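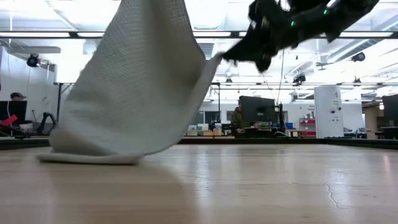
Towel folding arm keeps leaving a rolled hem - any tips?

Asked by jenora_bench, December 2023
Tags: grippers, cloth, shared workshop, beginner-ish

Hi all! I've been working on a towel folder at our shared workshop in Dallunthorpe since October and I'm having the best time with it, but I'm stuck on one bit and would love some ideas.

The arm picks up a light grey waffle towel by one corner, lifts it and is meant to lay it flat on the table so the first fold can start. The pick is good now (14 out of 16 last session, which had me dancing around the bench). The lay-down is where it goes wrong. The bottom edge touches the table first, curls under itself and stays there in a roll, and then everything I fold on top of it comes out crooked.

Things I've tried:
- lifting higher before moving across, which just makes it swing
- going slower, which helps a little bit
- a different towel, flat weave, which was better but I really want the waffle ones to work!

The table is pale wood with a fairly shiny finish. One gripper only, dark fingers, pinching right at the corner. I'm running the lay-down at 400 mm a second and stepping the height down as it goes. Is this a path problem or do I need a second hand?

3 answers

Biljana Ionescu
Accepted answer

Lovely project! I'd look at the path before buying anything. Hanging from one corner, the towel makes a long diagonal with the opposite corner at the bottom, so you're never putting down a straight edge. If you come straight down, that lowest part has nowhere to go and it rolls.

What worked for mine was to touch the low corner down, stop, and then travel sideways while lowering, away from the spot where it touched. You want the cloth to be pulled out behind the gripper the whole way. Keep a bit of tension on it and don't let the height drop faster than the sideways travel can use up. On mine the gripper finishes only a finger's width above the table, nearly at the far corner, and then lets go.

Drop the speed a lot for the first part. I'd try 36 mm a second until the corner has settled and then bring it up again. Waffle weave grabs on itself, so once a roll has formed it tends to stay put and you're better off lifting and starting over than trying to drag it out.

You'll still want a second grip for a proper square lay. You can fake it with one arm though - lay it diagonally, let go, re-grip the next corner along and pull. Slow, but so satisfying when it comes out flat!

Ellemix

second gripper. did mine with one for ages and regretted it

Yoshida

Agree with Biljana about the sideways pull. One thing to add is your table. A shiny top can be too slippery for this, because the touched corner just slides along with the rest and you lose the tension. I put a piece of that rubbery drawer liner under the landing spot and it was a huge improvement for a couple of dollars. Tape it down well on all sides or the gripper will pick up the liner as well (ask me how I know).

Also check the hem itself. Some towels have a stiff stitched edge that wants to curl after a few washes, and no path is going to fix that. Give it a press with the iron and see if your numbers change.

Comment from jenora_bench:
Oh this is great, thank you! I'd been coming almost straight down, so that explains a lot. Going to try the slow touch and the drag tonight and pick up some drawer liner on the way. Will post the new path if it behaves!

Comment from Biljana Ionescu:
Please do! And write down the release height when you find a good one, it's a pain to find again after you change towels.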